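Udia open day, June - notes from the visit

Back late last night, typing this up before it goes out of my head. Sorry for the state of it. Will tidy later, probably won't.

So, Udia. For anyone who missed the last post, it's the material recovery place out past the ring road, the one with the green doors you can see from the train. Household recycling from the whole valley ends up there. They open to the public on one Monday a year and you have to book. Booked in March, forgot, got a reminder, panicked, swapped a shift.

Getting there: bus 66 from the station, get off at Hayes Lane, walk back the way you came. Don't trust the map on their website, it takes you to the lorry gate and a very patient man in a booth sends you round. Ten minute walk, no pavement for the last bit. Sensible shoes. They do say sensible shoes on the ticket and they mean it, one couple in sandals had to sit out the hall part and watch the film twice.

Sign in, hi-vis, ear defenders, little plastic glasses that steam up. Groups were supposed to be 10 people, ours was more like a coach party by the time the latecomers caught up. The tour leader had a headset and we had earpieces, mine crackled the whole way. Missed most of the bit about glass.

First stop the tipping hall. Big. Loud. The smell isn't as bad as you'd think, sort of sour milk and wet cardboard, and you stop noticing it after a bit. Lorries back in, tip, go. A loading shovel pushes it all up into a heap and feeds the first belt. We stood on a walkway behind mesh. Kids at the front loved it, one asked if they ever find money. Answer was yes, and also a wedding dress, a bowling ball and a good many frying pans.

Then up the metal stairs to the screens. A sort of long drum with holes that goes round and round and the small stuff drops through. Paper and card ride over the top. The guide said card is now the biggest part of what comes in, because of deliveries, and that it arrives with the tape and the bubble wrap still in. Please take the bubble wrap out. That got said so many times I could hear it in bed.

After that magnets for the steel, then the thing that throws aluminium cans off the end of the belt. Favourite part by miles. Cans just leap. Stood there far too long and had to run to catch the group up.

Picking cabin was through a window only. People in gloves on both sides of a belt taking out what shouldn't be there. Mostly what shouldn't be there is carrier bags and bin liners. They wrap round the drum and round the rollers, and the line has to stop while somebody climbs in with a knife. They stop it 2 times a shift just for that, planned, plus whenever it jams on its own. Half the kitchens in the valley tie their recycling up in a liner to keep it neat (me too, until yesterday) and the whole bag can get pulled off as rubbish with good tins inside. Tip it out loose. Keep the liner.

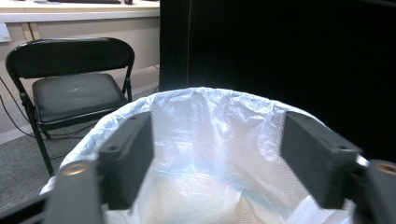
Lunch was in the canteen, which they'd opened up for the day. Jacket potato or soup. Soup was leek, quite peppery, good bread. Tea from an urn. They charge for cake but not for tea, and the cake money goes to the air ambulance. Had the coffee and walnut. Had another.

There were stalls down one side. The council one with the fridge magnets telling you which week is which. A repair café from Jusarach, over the hill, who were doing toasters and lamps while you waited and had a queue to the door. I'd no idea they ran twice a month. Going to take the radio. Next to them a compost stall with a worm bin, lid off, lots of children, a few worms on the floor by the end.

And a man-sized bale of bottles by the door that you could guess the weight of for a hamper. I said far too low.

Afternoon was talks, you picked one. I did "Where does it go next", the other was on batteries and I'm told it was the better one, with a film of a fire. Typical. Mine was slides. Steel goes to be melted, fairly near. Paper goes to a mill. Plastic bottles go to a firm called Prirketti, who wash them and chop them into flake, and the flake gets made into trays and more bottles. They'd brought jars of flake to pass round, clear, blue and green. Clear is worth much more. That's why so many milk bottle tops have gone paler, apparently, something to do with the dye getting into the rest. I'd wondered.

Things I wrote on my hand or the back of the ticket:

Lids back on bottles, squash them first. This has changed, it used to be lids off.

Pizza boxes yes if only a bit greasy. Not if there's pizza.

Rinse, don't scrub. A swish in the old washing up water is plenty.

Black plastic trays still no, at least at Udia. Ask again next year.

Foil: scrunch it into a ball, fist size or bigger. Little bits fall through the holes in the drum and get lost.

Batteries NEVER. Not in the recycling, not in the rubbish. They start fires in the heap and in the lorries. Supermarket tubs.

Crisp packets no. Take to the big shops.

Till reciepts no, the shiny ones anyway.

Someone asked the one everybody wants to ask, does it all just go in a hole somewhere. Guide didn't get cross. Said some of what comes in can't be used and goes to be burned for power, and that the amount depends on what we put in the bin at home. She put up a chart with the good streets and bad streets on it, no names, and the whole room went quiet trying to work out which one was theirs.

Grumbles. Not enough loos, and the ones there are sit the wrong side of the yard so you have to be walked across. Earpieces, see above. The walkway is see-through underfoot, which I could have done with knowing beforehand as I'm bad with heights. No lift either, 50 steps up to the screens, and no other way to see that part, though there is the film. And the shop was only tote bags.

But it's free, and it's a proper look, nothing hidden as far as I could tell. They let you stand and gawp. Staff were nice and plainly proud of the place, and they answered everything, even the man who wanted to talk about his own bin collection for a quarter of an hour.

Last tour finishes at half three and they want everyone off site by four. Bus back was late, then two came. Got home, went straight to the kitchen and untied a bag I'd done up that morning. Also found three dead batteries in the drawer, so those are by the front door in a jam jar.

Booking for next year opens in the new year, on the Udia site under Visits. If anyone from the allotment lot wants to go as a group say so in the comments and I'll ring them. They do group mornings for schools so they might do one for us. Will post the repair café dates when I find the leaflet, it's in the other coat.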